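Breakfast table set-up — your questions

Quick answers from Marisol Bellamy. Will tidy this page up in September, promise.

Do I need to cover the table?
Not always. Brown paper if it's your good table. Bare top is fine if it wipes.

How big should the sections be?
Big enough for a mug and a hand. Don't measure, go by eye. Kanell guests get a bit more room becuase of the trays.

What tape?
Blue painter's tape, any make. Not parcel tape, not ever. It took the finish off the long table at Girnik and that was 400 to put right.

Does it matter if the lines are wonky?
No. Straight enough to see which bit is yours.

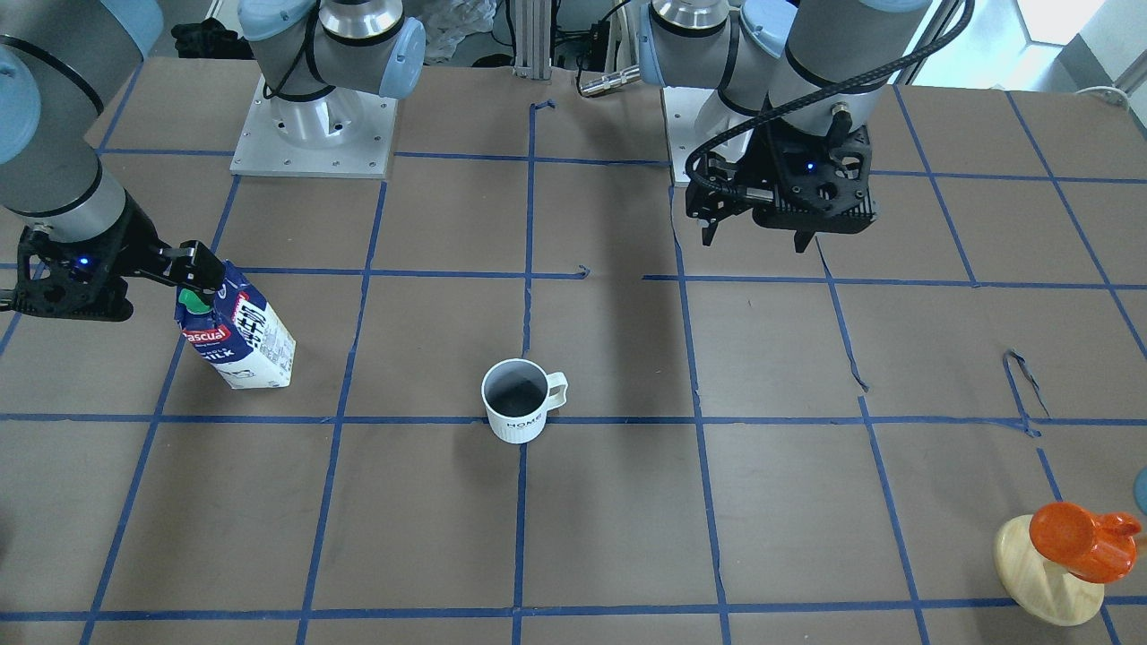
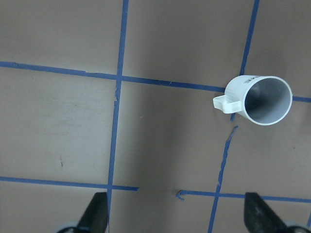

What goes where?
Drinks side first, then plates, then spreads. Put the mugs out before anything else and leave them upright, handles clear. White ones are easiest to match when one gets broken. A mug gets a section to itself, blue tape round it, so people know where to put it back. Milk stays in the fridge until folk sit down.

How much milk for a big Sunday?
7 cartons did us last time. Screw caps back on between pours please.

The tape's gone ragged, do I redo it all?
No, just the torn bit. Press the ends down with a thumb. If a strip has gaps, lay a fresh one over the top — don't pick at the old one.

Can I leave the tape on overnight?
One night yes. A week no, it gets hard to shift.

What about scuffs?
Damp cloth, drop of washing-up liquid. Stępień sell a cream that's good on marks but try a corner frist.

Where do I get more mugs?
Florketti, ask for line 121. Order early, they're slow.

Who do I ask if it isn't on here?
Marisol, before 7 in the evening. Leave a message if no answer.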